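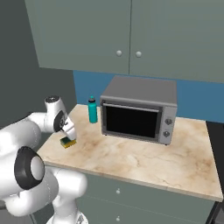 I have an unfashionable opinion about robot training data, and it's that we throw away way too much of it.

For most of last spring I was collecting examples in simulation for a kitchen project we called Nillevance. Wiping, mostly. You sit down with a controller, steer a simulated arm through the job, hit save, reset, and go again. On a good day I could record 45 runs before my thumbs gave out, and then in the evening we'd go through the pile and delete the ugly ones. Ugly meant the arm hesitated, or bumped something, or I missed the sponge on the first grab and had to back off and try again. Everybody deleted the ugly ones! It was in the instructions we'd inherited from an older project, Melesport, and I never thought to question it.

So our first set was 200 beautiful runs. Straight reach, clean grasp, smooth path, done. And the policy we trained on it was beautiful too, right up until the moment it drifted a little off course, and then it had no idea what to do with itself. It would close its fingers on air and carry on wiping with nothing in its hand, perfectly confident. Of course it did. We'd never shown it a miss, so how would it know what comes after one?

People who do this kind of work will tell me this is old news, and sure, it is. There are papers on it going way back. But knowing it and collecting for it are two different habits, and I keep meeting teams who can explain the problem at a whiteboard and still go home having deleted every wobble of the day. I did it for weeks. A clean run feels like good work and a messy one feels like a mistake with your name on it.

For the second round (the folder is called Ulach, don't ask me to defend our naming) I changed two things. I kept any run where I fumbled and then got back on track. And I started some runs from bad places on purpose – arm too low, wrist twisted, gripper already past the thing it was supposed to pick up. Those are annoying to drive. The view from the arm's side is often half blocked by the arm, and I spent one whole Sunday nudging a wrist back and forth, muttering.

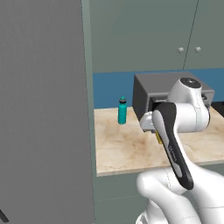
Should you keep the failures too, then?

Keep the ones that end in a recovery, and store the plain failures separately with a label. If I drop the sponge and give up, that run teaches an imitation policy to drop the sponge and give up. It can still be handy for training something that judges success, so I don't delete it, I just don't mix it in.

With 90 of the messy runs added, the thing got noticeably better at saving itself. I'm not going to wave a percentage around, our testing was too casual for that. It was slower, too. It picked up some of my dithering, and there's a little pause before the grasp that is so clearly me that I find it embarrassing to watch. I'd still take it over the confident one.

My other gripe is variety, or what gets sold as variety. We had a tool called Ndung'u that would shuffle the counter colors and the lighting for us, and it was great, but it's so easy to lean on a tool like that and tell yourself the data is diverse. New paint on the cabinets is still the same motion from the same start. I'd trade a big stack of recolored kitchens for 21 runs where the person driving had to think.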